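5 min read

5. What readers took from the court reports

Short section, mainly on the wording. Coding rules are in the appendix and not repeated.

We collected court reports from the two papers that still send someone to hearings, one in Predarbridge and one in Hurden. First hearings only, serious charges only. Nothing from trials or sentencing, as the language changes once there is a verdict and we wanted the early stage, when all a reporter has is the charge and whatever the prosecution says in open court. Reports ran from a few lines to a full page. Anything over 2,000 words was left out (features, mostly, written well after the event and by different staff).

Each report was cut into claims. A claim is the smallest bit of text that says somebody did something. "She drove him to the farm" is one claim. "She drove him to the farm and left" is two. Coders then marked whether the claim had its own hedge (alleged, the court was told, police say), borrowed one from a nearby sentence, or had none at all.

Borrowed hedges turned out to be the messy part. A headline says "court told", the opening line says "allegedly", and then the next several paragraphs run on in the plain past tense as if the thing were settled. Reporters we spoke to all knew about this and did not think it a problem. The hedge is up top, readers carry it down. An editor at the Hurden paper put it more bluntly: you can't write allegedly in every line, it reads like a solicitor's letter. Fair point. But it is a claim about readers and can be tested.

So the reading task. Participants were recruited by text message through Floltel, the regional phone company, which sent out 3,000 invitations in February. They read one report on a screen, did a short filler task, then sorted statements into two piles — things a court had decided, things somebody had said in court. Confidence was marked on the Tamošiūnaitė scale, which has five points and is easier to explain than most.

Claims with their own hedge were mostly sorted correctly. Claims with no hedge anywhere near were mostly sorted as decided, again as expected. Borrowed hedges sat between, and distance mattered more than we had thought it would. One paragraph below the hedge, readers did nearly as well as with a hedge in the sentence. Further down they did badly and were just as confident. We had expected confidence to drop along with accuracy. It didn't.

Who is speaking matters too. "The prosecutor said" held up well, even over a long stretch. "Police believe" did poorly. Several participants wrote in the comments box that if police belive it there must be evidence, so it counts as decided. "The court heard" was worst of the lot. A fair number seemed to read it as the court agreeing.

Quotation marks in headlines did almost nothing. Reporters treat them as a hedge, readers treated them as emphasis or missed them altogether.

No clear difference between the towns. Predarbridge reports are shorter, so the hedge is never very far off, and once length is allowed for the gap goes. We also looked at whether having followed a case beforehand changed the sorting. It may do, but too few people said they had, and we leave it there.

The filler task was short and had nothing to do with crime or courts. Responses to it were not analysed.

Figure 2. Dark brown chopstick between two blue-padded fingertips, pale woven cloth.
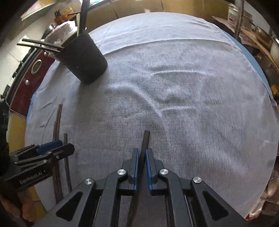 5.1 Limits

Screen reading only, so nothing to say about print, where the headline and the lower paragraphs are seen together. Participants also knew they would be asked something afterwards, and probaly read with more care than they would at home. That would make our figures flattering if anything.

All reports were in English and from papers with a trained court reporter. Rewrites by other sites were not included. From a quick look these drop the speaker first and keep "allegedly" in the headline — a separate study, and the coding rules would need changing before they could handle copied text.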